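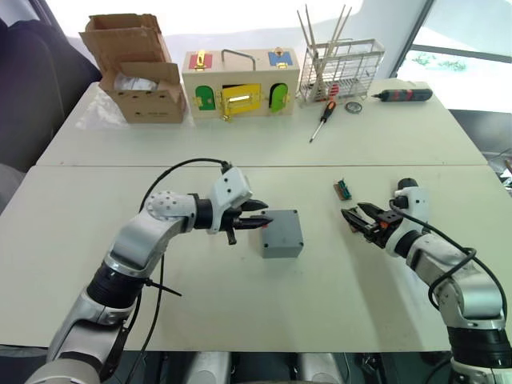

Board pickup, part 4

21/04/2022

The left arm can now hold the enclosure still while the right arm brings a board to it. It took most of the winter to get to that sentence, and it only covers the easy half of the job. The lid is still opened by hand before a run and closed by hand after it, and every screw is still driven by a person. What follows is where the bench at Erklow stands, mostly so I can find the numbers again.

Setup, for those who skipped parts 1 to 3. Two arms share one controller, a Kaltix unit that Salvador Arruda bought when a packaging line in Pluvville shut down. Each arm ends in a parallel gripper with two fingers. There is a camera at the head looking down over the tables and a small one at each wrist. Motion planning runs in Tillman on an old desktop under the bench. The workpieces are small green pin-header boards and a gray plastic box with screw holes at the corners of the lid. The goal is to pick a board off the table, present it to the box in the right orientation, seat it, and let go without dragging it back out.

Finger pads

The first fingers had flat pads. They held the box well and the boards badly. A board gripped by its long edges would rotate around the contact line as soon as one end touched anything, and the planner had no way of knowing. Rubber tape fixed the rotation and introduced a new fault: the board stuck to one finger on release.

The current pads have a diamond mesh cut into the inner face. I tried three mesh depths. The deepest one caught the edge of the board in a groove, so it always came up at one of a few fixed heights, none of them the one I had asked for. The shallowest was no better than flat. The middle one is on both arms now. Out of 268 pickups logged with it, 218 ended with the board within tolerance of the commanded pose. The flat pads never got past half on the same test, although the same test is a generous way to put it, as the lighting was different and I had not yet fixed the thing described in the next section.

The tips are wedge-shaped and narrow toward the end. That helps with getting down beside a board and hurts everything else. Narrow tips wear. The outer edges have picked up scuffs and small burrs from touching the table, and I now run a file along them before a long session. Nataša Shehu suggested a replaceable tip held by one screw. I have drawn it and not made it.

The seam

We work across two tables pushed together, and the seam between them cost me two weekends. The tables are nominally the same height. With a straightedge across the joint, the far one sat lower by a bit more than the thickness of a board. Calibration had been done entirely on the near table. Everything the arms did on the near side was fine, and everything on the far side came down a little too high, closed on air, and reported success, because the gripper check at that point only looked at whether the motor had reached its closing position.

I spent a long time on the camera before I put a straightedge on the furniture. The symptoms looked like a scale error in the depth estimate, and the far table is farther from the head camera, so the theory fit. I recalibrated the head camera twice. I printed a larger target. Leonidas Koutsoukos came by, leaned on the far table, and watched the arm make a correct grab for a position that was now wrong in the other direction. The feet on that table are adjustable and one of them had backed off.

Changes made:

Feet leveled and locked with a second nut.
Table height stored as two planes instead of one, with the seam as a line between them.
A pick that would straddle the seam is refused.
The gripper check now looks at finger width after closing. If the width is less than a board, the pick has failed and the arm goes back to the hover pose.

The last of these should have been there from the start.

Flat boards and raised boards

A board lying flat on the table is the hard case. There is very little edge to hold, and the tips have to come down almost to the surface to reach it. Clearance is whatever is left over from the height error, and after the seam business I was not inclined to trust that number. So there are two modes. In the first, the board is flat and the arm approaches slowly, with the descent limited to a low force, and stops on contact. In the second, the board sits on a small wooden block, which lifts it clear and leaves room under it for the tips.

Blocks are obviously a cheat. They are also how I would do it if I were feeding boards to a person, and Kamol Thepsuriya, who used to run a real assembly line, pointed out that every station he ever worked on had some piece of shaped scrap holding the part at the right height. He cut the blocks from an offcut. The pose estimate is better with them too. The green of the board against the tan of the wood gives the wrist camera a cleaner boundary than the pins against a pale table, where the shadows of the pins get read as more pins.

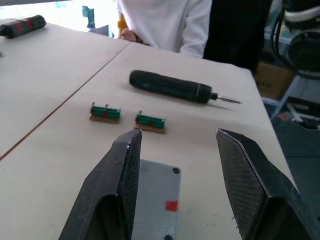
Wrist camera, gripper fully open, boards on their blocks. Electric screwdriver behind.

The red square stuck to the base plate between the fingers is a check on the camera mount. It should always appear in the same place in the picture. If it has moved by more than a few pixels, the mount has shifted and the program refuses to start. I added it after a cable snagged during a wide swing of the arm and turned the camera by a degree or so, which was enough to put every pick off to the same side. The plate is too close to be in focus, but the color survives the blur and the center of a blurred square is still its center.

Finding the long axis of a board is simple once it has been separated from the background. Finding which end is which is less simple. The boards are nearly symmetric at this resolution. I use the pin row and the reddish strip together: the strip gives a line, the pins give a side of that line. When the two boards are set out parallel to each other and close together, the pins of one have occasionally been assigned to the other. The fix was to process each block separately and throw away anything outside the block's outline plus a margin. It is crude and has not failed yet.

Cables

The cables run over the top of each wrist housing and back down along the arm. On the left arm there was enough slack for a loop to catch on the gripper when the wrist rolled past its usual range. It is now held by a tie strap near the middle joint, with the tail left long so I can undo it without cutting it. I have not routed anything through the arm. Bujar Delić did that on his and spent a month finding an intermittent break in a place he could not see.

I also capped wrist roll in Tillman at 200 degrees of total travel. The hardware allows more. No pick I have needed so far uses it, and the planner was choosing the long way around for reasons of its own cost function.

Two arms at once

Holding the box with the left arm sounds like a trivial addition. The trouble is that the box becomes a moving target whenever the left arm is not perfectly still, and the left arm is never perfectly still. At rest with the servo loop closed, it hunts slightly. With the gripper closed on plastic, the hunting goes into the box, and the box walks. Lowering the position gain on the left arm while it is holding took out most of this. It also lets the box give way a little when the board comes down crooked, which saves more seatings than any planning change I have made.

The right arm must know that the left arm is there. I had the collision model of the left gripper as a single block, which was safe and kept the right arm from ever getting near the box. It is now a palm and two fingers. Planning time went from negligible to 863 milliseconds for the final approach. I can live with that, but it is a noticeable pause, and people who are standing nearby tend to reach in during it. The rule on the bench is that hands stay off the near table while the light is on.

Lock box

The wooden box with the little colored doors and latches gets used for warm-up and for regression tests. Nataša brought it in. A latch is a good test of whether the wrist still moves along the path I think it does, as a gripper holding a latch has only one direction in which it can go. If yesterday's program opened the yellow door and today's does not, something has changed in the mechanics or in the calibration, and I would like to know that before I start pushing a circuit board into anything. The hasp on top still needs a person.

Not done

Screws. The cordless driver is shaped for a hand, and the round body rolls in the parallel fingers as soon as there is torque on the bit. A printed collar with two flats is the likely answer. The trigger would have to be replaced by a relay. I started on this in November, got the collar half modeled, and put it aside when the seam problem came up.

The lid. The left arm can hold the box or remove the lid, and I would like the right arm to be the one doing the lid, but its fingers are too wide at the base to get under the lip without tilting the wrist into the table.

Logging. Every run writes wrist video from both sides to the same disk, and the disk is nearly full. I have been deleting the successful ones first, so any success rate worked out from what is left on the disk will look terrible. The counts given earlier come from the text log, which is complete.

Next session is the collar. If the calipers are still missing I will use Salvador's.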